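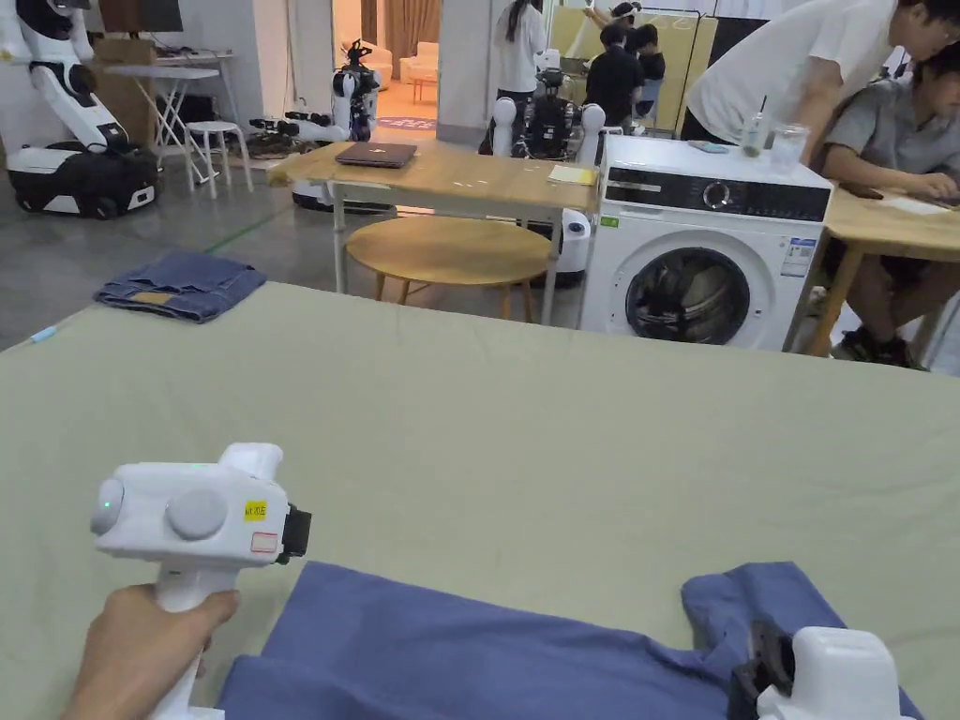 By Somtochukwu Tamuno
2 comments | 11 shares

Modent has issued a revised code of practice for handheld gripper work on clothing and other soft goods. It takes effect in November at the Porodden and Memaditz sites and replaces a shorter checklist that covered rigid objects only.

The code runs to 46 clauses. Most deal with the state of the table before a garment is handled. The cloth must be plain and pulled flat, and finished items must be kept to one side, clear of the piece being worked on. Both grippers are to be brought to the garment before either jaw closes. Operators must hold each unit by its grip and check the indicator light at the start of every run.

A separate section covers shared rooms. Mobile robots standing in the same space as a folding table must be parked with their drive disabled, and cables may not cross a marked walkway. Colleagues may carry on with other work nearby – earlier drafts had asked for the room to be cleared.

Birutė Siliņa, who edited the text, said the clause on failed grasps had drawn the most objections. Under the final wording a dropped fold is recorded as a failed grasp and the run continues. Sites had wanted the option to delete such runs.

A trial of the draft at Adugna covered 83 runs. Siliņa said the results had led to a longer rest break between sets and a simpler log sheet.

Comments on the annex, which deals with labels and calibration stickers, remain open.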